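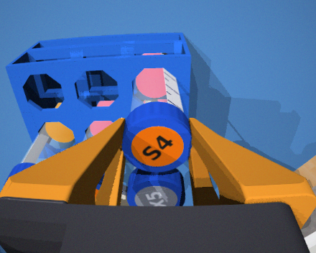
Capped vial at the right side of a blue rack.

Guides > Uven Water Test Kit > Section 4: Taking and Storing Samples

Print this page | E-mail this page
Reading time: 2 minutes

4. Taking and Storing Samples

Read Section 3 first if the kit is new. The vials must be rinsed before their first use.

4.1 Collecting the water

1. Remove any filter or aerator from the tap.
2. Run the cold water for 45 seconds. For a well with a storage tank, run it until the pump starts.
3. Fill the vial to the line. Do not touch the inside of the cap.
4. Close the cap by hand until it stops. Tools will crack the thread.
5. Write the tap location and the time on the label, then stand the vial upright in the rack.

Note: Labels stick poorly to damp vials. Wipe the outside first.

4.2 Storing samples

Keep the rack in a refrigerator, away from the freezer compartment. Nitrate and hardness samples must be tested within 12 hours. Iron samples keep for nine days if two drops of Sistura preservative are added at the time of filling.

CAUTION: Sistura preservative is an acid. Wear gloves and eye protection. Do not add it to a sample meant for the pH test — the reading will be useless.

4.3 Before testing

1. Take the samples out of the refrigerator and let them reach room temperature with the caps on.
2. Turn each vial over slowly three times. Do not shake.
3. Switch on the meter and wait for the steady green light.
4. Test the samples in the order they were taken.

If the meter shows a hardness above 700, the sample is out of range. Dilute it with an equal amount of distilled water, test again, and double the result.

Note: Owners with a shallow well should take one extra set in November, after the fall rains. Record it on the back page of the log.

Spare caps and labels are sold under the Bakilana name and fit all Uven vials. The older Roltomska caps do not seal on the current vials and should be thrown out.

Continue to Section 5: Reading the Meter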